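Visit report: Jollcombe automation open day

I drove over to the Jollcombe open day on a Tuesday in April, mostly to hear the talk about the Cladon cell. Our shop is looking at a similar arm for packing, and a supplier had told me Jollcombe had one out of service for part of the winter. I wanted to know why.

Sign-in was slow. They had 42 names on the list and one person printing badges, and the safety briefing started late because of it. Gladys Sánchez ran the briefing. Closed shoes, no phones past the yellow line, stay with your group. We were split into three groups and mine went to the handling lab first.

The handling lab is where they try out grippers and collect motions before anything goes on the arm. They work with light objects there, and ping pong balls are the usual one. Samran Noiphan was in charge of the bench and let people stand close. The task is to get a ball from the table into a clear box. He said the training set for the Cladon arm has 3000 of these pickups in it, and the first 2000 were done before the fault I had come to hear about. 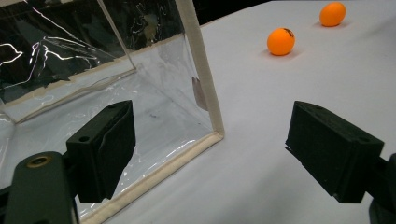 Handling lab: two balls on the table, box to the left, gripper open.

The fingers are printed in house. I asked how long a pair lasts and Samran said it depends on who is using them. The mounting is the part they watch, and it gets a check at the start of each shift.

After that we walked to the cell itself, which is in the next bay behind a Girard fence with one door. Ese Odukoya gave the talk on the fault. She had the log on a screen and went through it in order.

The arm had been running the same ball task overnight with nobody in the bay. At some point one finger worked loose on its mount. It did not fall off. It sat a few degrees out, so the fingers still closed but not square, and the ball squeezed out sideways. The controller read the finger position, saw a gap that matched a ball, and reported a good grip. It then carried nothing to the box, opened, and went back for the next one. It logged 53 good placements in a row this way.

That would only have been a wasted night. The safety matter came in the morning. Brock Arsenault, the technician on the early shift, saw balls on the floor and opened the fence door to collect them. The door switch should have dropped power to the arm. It put the arm in a hold instead, because a setting had been changed during an earlier service and not changed back. When the door swung shut behind him the hold cleared and the arm started its next cycle. Brock was inside the fence. He hit the stop on the inner post and was not hurt – the arm was on the far side of the cell at the time.

Ese did not dress this up. She said the loose finger and the door setting were separate faults and each had been sitting there on its own for a while. The arm was locked out the same morning. 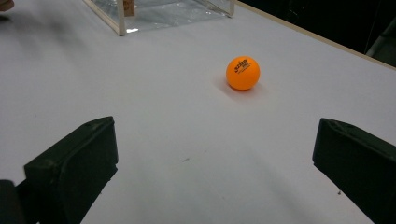

The changes they made fall into two groups. On the door, opening it now cuts power fully, and a restart needs a key turned from outside the fence by the person who went in. The key stays in that person's pocket while they are inside. On the grip, the controller no longer trusts finger position by itself. A Skedent sensor under the box weighs what arrives, and three misses in a row stop the arm. They considered a camera check on the ball as well. An orange ball on a white table like the one in the lab is easy for a camera to find, but Ese pointed out that the logo printed on it had upset an early version of their software whenever it faced up, so the scale was fitted first.

Solange Kennedy, from a bottling plant, asked who signs off on settings after a service. The answer was that at the time it was the service engineer alone. Now a second person from Jollcombe opens the door with the arm powered and records the result. I asked if the supplier had changed its own checklist. Ese said they had asked and were still waiting for a reply.

Lunch was sandwiches in the canteen. The afternoon session was on conveyor guarding and I skipped half of it to go back and look at the fence door. The key switch is at chest height, to the left of the handle, with a plain printed label.

I have asked Gladys for a copy of the lockout sheet. Our own door switch gets tested on Friday with the arm powered up.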